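Trastton Race Day Form Guide - Annual Edition

Product code: 2322-A
Format: spiral-bound paperback, A5, with download code
Pages: 996 in two volumes
Publisher: Kirkegaard
Page last updated: April 6, 2020

The Trastton Form Guide is a yearly reference book for people who follow flat racing and like to do their own sums before placing a bet. It covers trainer records, jockey records, draw figures and going reports for every course in the guide. It does not give tips. If you want selections picked for you, the guide will not be much use.

Volume one deals with the courses. Each course has its own chapter, starting with a plan of the track, the length of the run-in and the direction of travel. After that come the draw tables, split by distance and by going. Sprint distances get the most space, as the draw tends to matter more there. Where a course has moved its rails or relaid part of its surface during the period covered, the old figures are printed in grey and kept apart from the new ones.

Volume two deals with people and horses. Trainers are listed in alphabetical order with their winners and runners, strike rate, and level-stakes profit or loss. The same is done for jockeys. There is also a section on first-time headgear, another on horses returning after a break of 70 days or more, and a sire index that shows how each stallion's runners have done on turf and on all-weather tracks.

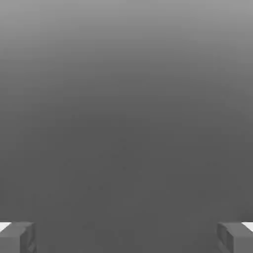

The figures run from the start of the previous season to the end of December. Results after that date are not in the printed book but can be had through the download, which is refreshed once a month for 12 months from the date you enter your code. The code is on a card inside the back cover of volume two. It works once, so please do not throw the card away before you have used it.

What is new in this edition

The pace section has been made longer. In the last edition it covered sprints only. It now goes up to a mile and a quarter, and each race is marked as slow, even or strong. The marks are based on sectional times where a course publishes them and on race comments where it does not. A small letter next to each entry tells you which was used.

The Ulier ratings are back after a gap of one edition. These are speed figures adjusted for weight carried and ground. The sums are explained at the front of volume two, with a worked page for anyone who wants to carry the ratings forward through the summer.

The paper is slightly heavier than before. Several buyers said that ink from felt pens came through the old pages. Ballpoint and pencil are fine on the new stock - we would still keep clear of markers.

The print size has not changed. A large-print edition is not planned this year.

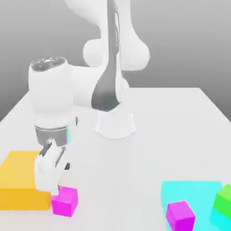

Using the draw tables

Read across from the distance to the going, then down to the stall group. Stalls are grouped as low, middle and high. The number in bold is the share of races won by that group and the number beneath it is the share you would expect if the draw made no difference. Only races with eight or more runners are counted. Tables based on fewer than 30 races carry a star and should be treated with care.

Non-runners are taken out before the stalls are grouped. This differs from some other guides, so figures may not match if you compare them.

Also available

Tostine notebook: 133 ruled pages, with columns for date, course, stake, odds and return. Fits in the same slipcase as the guide.
Slipcase: plain dark green board, holds both volumes and one notebook.
Download only: all tables as spreadsheet files, without the course plans.

Delivery and returns

Orders are sent by second class post within three working days. The two volumes are packed together and will not go through most letterboxes, so please give an address where someone can take them in. Books may be returned within 30 days if the card has not been scratched. Once the code has been revealed we can replace a faulty copy but cannot refund it.

Corrections are listed on the errata page and are also included with each monthly download. If you find a mistake, send us the volume, page and line using the contact form.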